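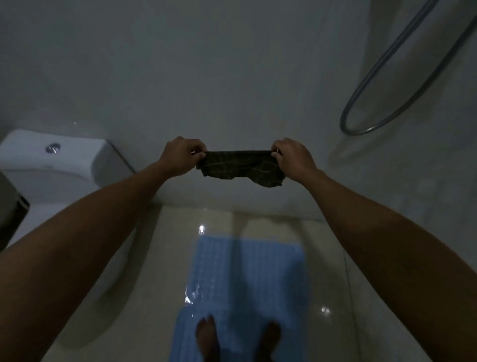
Both hands on the waistband, bathroom clip, head camera view.

New results from our work on learning to handle clothes from first-person video. Short thread, mostly about the method.

The question: can a robot policy learn where to grip a garment from video of people dressing and folding at home, with no robot data for that garment type? Most cloth datasets are shot on a table with even light. Homes have dim rooms, shiny floors and forearms in the way.

What we label is small. For each clip we mark the two grip points, the edge of the cloth between them, and how far that edge sags. We don't track the whole surface. In the frame at the top of the thread that means the left pinch, the right pinch and the band of fabric hanging between.

The sag turned out to matter more than we planned for. A policy trained on grip points alone pulls too hard and the cloth slips out of one finger. Add the sag as a target and it settles at a tension close to what people use.

Numbers. We used 300 clips, hand labeled, and tested on a two-arm setup at our lab in Meltivham. The task was to pick up a garment by the waistband and hold it level. Grip points only: 60 percent success. Grip points plus sag: 80 percent. Same arms, same garments, same starting piles.

Where it still fails: dark fabric in low light. Olive or brown cloth with a faint pattern is hard, and the folds in the middle get read as a second edge. Terence Kettle wrote a filter that throws out any edge that doesn't end at a hand. It fixed more than half of those cases.

The other problem is reflections. Glossy tile gives small bright spots that the edge finder likes a lot. We tried masking the floor and it helped, but it also cut off the bottom of longer garments, so it's off by default.

One thing we did not test is the step after the hold, getting a leg into the opening. That needs a body model and a safety review, and we have neither yet. Please don't read this as a dressing assistant. It's a gripping result.

Labeling took 2 people most of October. The tool is called Mellor and it's rough -- it crashes if you undo past the first point. The training code is Diment. Both go up on the Tetholm page Thursday, along with the label guide.

If you have cloth data from a head camera and want to compare, send me a message. I'm most interested in stretchy fabric, where our sag number probably means something different.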